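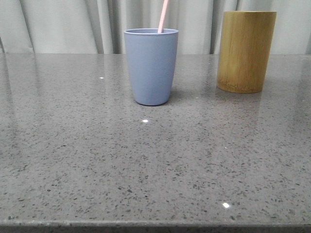 Nov 20, 2021
By Hina Tarar

The inventory for the flat in Covberg was to be completed in one pass, in ink, with condition codes. Bhutto had drawn up the codes himself before he died: A for sound, B for worn, C for dispose. His daughter started at the kitchen end and worked left to right. Cup, blue, tapered, one. Drinking straw, pink, in cup. She gave the cup an A and left the straw uncoded, the form having no line for parts. The bamboo cylinder standing farther back took her longer. It was open at the top and could be entered as a vessel or as a holder, and Zostora, who were insuring the contents, paid on vessels at a different rate. She wrote "cylinder, bamboo, upright" and moved on to the drawers.

By noon she had reached item 10. The schedule allowed for 1000.

Her father had surveyed drains for the Sukbridge council and had held that an object was not in a room until it was on a sheet. He applied this to visitors. Her own arrival in March was entered in his book, with the time, the odometer reading in kilometres and the word "tired".

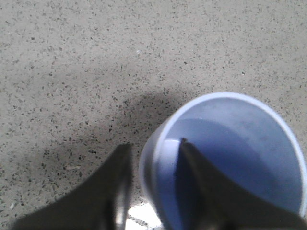 She found the book in the second drawer, under the warranty cards. The last entry was in pencil, against his own rule, and recorded one cup, blue, "hers when small". There was no code beside it.

She went back to her first line. An amendment required a single stroke, initials and a reason. She ruled the stroke through the A, initialled it, and considered the reason column – 2 centimetres wide, grey, printed by a firm that expected short answers.

She wrote "not part of estate". Then she renumbered everything after it.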